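I almost drove right past Olga Gaete's house, because I was looking for a sign. I don't know why I thought there would be a sign. She runs a Saturday-style supper out of her own kitchen in Pudside, she's done it for years, and everyone who goes just knows to turn in after the feed store and park on the grass.

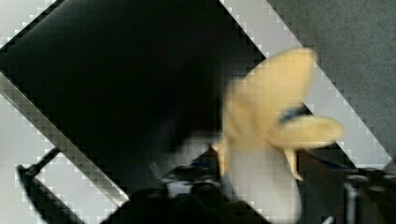

4 min read

She had the kettle on before I got my coat off. I'd come to talk about handwritten recipes, which she collects, and I figured I'd get an hour out of her. I left after dark with two jars of plum something and a cramp in my writing hand.

The collection lives in shoeboxes. There are 1,415 cards in it (she keeps a running tally on the inside of a cabinet door, in pencil, and updates it whenever a new one comes in). Some are typed, most aren't, and a good many are on the backs of other things, like envelopes and church bulletins and one pharmacy receipt that is mostly about eggnog.

"My mother-in-law started me off," she said. "She was an Echeverría, and they didn't write anything down, that whole family, so when she finally wrote out the bean soup for me I thought, well, I'd better not lose this. Then a lady down the road moved away and gave me hers. After that people just handed them to me. They'd be cleaning out a house and they'd think of me."

I asked what makes a good card and she didn't have to think very long.

"Grease," she said. "If it's clean, they never made it."

She's right! We went through a box together and you can tell. The clean ones are all molded salads and fancy things with aspic. The ones you can hardly read are gravy, pie crust, banana bread. Oh, the banana bread. She has 138 cards for banana bread alone, and she swears no two are the same, though she admits a few only differ by a pinch of nutmeg. One says to bake it "until Roy gets home," and she has never found out who Roy was or when he got home.

"I tried it at an hour," she told me. "It was fine. Maybe he worked close by."

What I really wanted to know was how she cooks from these things, when half of them don't give a temperature and the other half say "butter the size of an egg." Olga says you learn to read the person. A woman who writes "do not walk away" in capital letters has burned that caramel before and you'd better listen to her. Somebody who writes "flour, enough" has made it so many times that she can't picture anyone not knowing.

"My own daughter called me from Tridholm to ask how much is enough," she said, laughing so hard she had to put her cup down. "And I couldn't tell her! I had to go make the dough and measure it, and then I called her back and she'd already ordered a pizza." 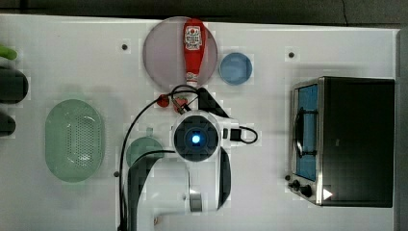

Ketchup on the plate, toaster oven off to the side.

We got onto the subject of ketchup, too, and I was glad, because I'd been raised to think of it as cheating. Olga has no patience for that. She pulled out a meatloaf card, then another, then a baked bean one and a barbecued chicken one, and every single one called for it. She thinks it's the most honest ingredient in the boxes. Nobody's grandmother was too proud for it, she says, they just didn't bring it up in front of company.

"People want me to say there's a secret," she said. "They come in here and they want it to be some herb. It's ketchup and brown sugar. You cook it until it's sticky."

The suppers grew out of all this. She picks 3 cards, makes them exactly as written, and whoever shows up eats whatever happens. Last April one of the cards was a cabbage dish that she describes as "a punishment," and people still asked for copies. She always reads the card out loud before anyone picks up a fork, including any notes in the margin. She likes the notes best. Her favorite is on a lemon pie card from a woman in Ellel, and all it says is "Better than Joan's."

I asked if she'd ever put the recipes in a book. A cousin scanned 206 of them one winter and then got a new job, so that's as far as it has gone, and she doesn't seem too worried. She did say she'd want the pictures of the cards in there, with the stains and the crossed-out bits, and not just the recipes typed up neat.

"If you type it, you fix it," she said. "You can't help yourself. You put in the oven temperature. And then it's yours and it isn't hers anymore."

She sent me home with a copy of the Roy banana bread, in her handwriting, and told me to bring the card back if I ever improved on it. I made it the next morning. I took it out at fifty-five minutes and the middle was still a bit soft, so I'm going to say Roy got home at an hour and five. I've written that in the margin.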